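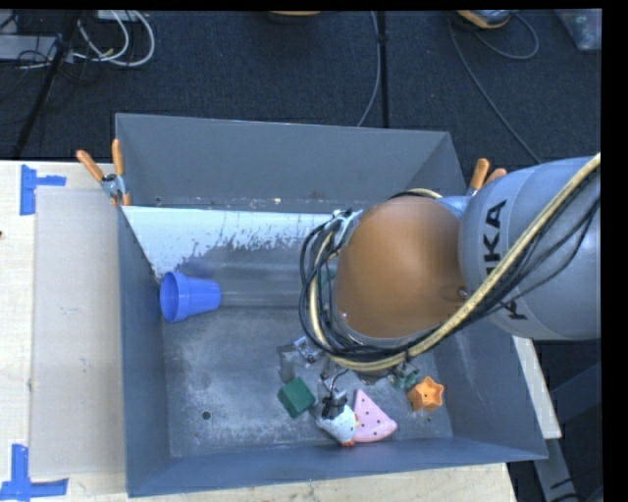 Chapter 5
Storage, Handling and the Movement of Goods

Learning outcomes

After studying this chapter, students should be able to:
describe the main stages through which goods pass between delivery and dispatch;
distinguish between fixed and open location systems;
explain how the choice of container affects the cost of handling;
calculate the rate of stock turn for a small business;
identify the records that a store is expected to keep.

5.1 Introduction

Every business that deals in physical goods must keep some of them for a time. A baker holds flour, a garage holds tyres, and a hospital holds dressings and linen. The period may be a few hours or several years. During that period the goods take up space, tie up money and are exposed to loss, damage and decay. The purpose of storage is to make goods available when they are wanted, and the purpose of good storage is to do so at a cost the business can bear.

In earlier chapters we considered how goods are bought and how suppliers are chosen. We now turn to what happens once a delivery has reached the door. Many of the problems that appear in a firm's accounts as poor buying or weak sales can be traced to the storeroom. An item that cannot be found is, for the customer, the same as an item that was never ordered. The firm may then order it a second time, and so pay twice for goods it already owns.

The term "store" is used in this chapter for any place in which goods are held, whatever its size. "Warehouse" is kept for a separate building whose main use is storage. The term "handling" covers all lifting, carrying, tipping, sorting and stacking of goods, by hand or by other means.

5.2 The stages of storage

It is usual to divide the work of a store into receipt, placing, holding, picking and dispatch. In a small shop one person may carry out all of these in a single morning. In a large warehouse each may be the work of a separate department with its own supervisor.

Receipt begins when the vehicle arrives and ends when the firm accepts responsibility for the goods. The delivery note is compared with the order and the goods are compared with both. Shortages and damage should be written on the note before it is signed. A claim made after a clear signature is difficult to support, and many carriers will refuse it.

Placing is the movement of goods from the receiving area to the position in which they will be held. Under a fixed location system, each item has its own place and is always returned to it. Staff learn the positions quickly, but space stands idle whenever stock of an item is low. Under an open location system, goods are put wherever there is room and the position is recorded. Space is better used, but the store then depends entirely upon the accuracy of its records.

Holding is the stage most often neglected. Goods at rest still require attention. Temperature, damp, light and pests must be controlled to the degree that the goods demand, and older stock must be brought forward so that it is used first.

Picking is the collection of goods against an order. In most stores it takes more labour than any other stage, and the layout of the store should be planned with this in mind. Items in frequent demand belong near the dispatch point and between knee and shoulder height. Dispatch completes the sequence and returns us to the paperwork with which it began.

5.3 Case study: the Zakgate depot

Zodbridge is a wholesaler of household goods supplying independent shops. Its main depot at Zakgate holds about 400 lines, from washing-up brushes to garden chairs. Until the reorganisation described here, small items were kept in the cartons in which they had arrived. Cartons were opened as needed, and it was common to find several open cartons of the same item in different aisles.

The firm replaced the cartons with open containers of a single pattern, arranged in 16 bays. Each bay was given a letter and each container a number. Orders from the Ridport area, which had been picked last because they left last, were moved to the early shift.

The results were mixed, and students should note both sides. Picking errors fell and new staff were trained more quickly. On the other hand, the containers were deep, and staff complained of having to reach to the bottom for the last few items. Light goods did not fill them and heavy goods made them difficult to move. The firm later introduced a shallower container, supplied by Tsuji, for the bays nearest the dispatch point, and kept the original pattern for bulky items.

5.4 Containers and the unit load

The Zakgate case shows that a container is more than a means of keeping goods together. Its size determines how much can be moved in one journey. Its shape determines how much space is wasted on the shelf and how easily the contents can be reached. A container that is used at every stage, from receipt to dispatch, avoids repeated packing and unpacking. Goods grouped in this way so that they can be moved as one are called a unit load.

Key terms: receipt; fixed location; open location; picking; stock turn; unit load.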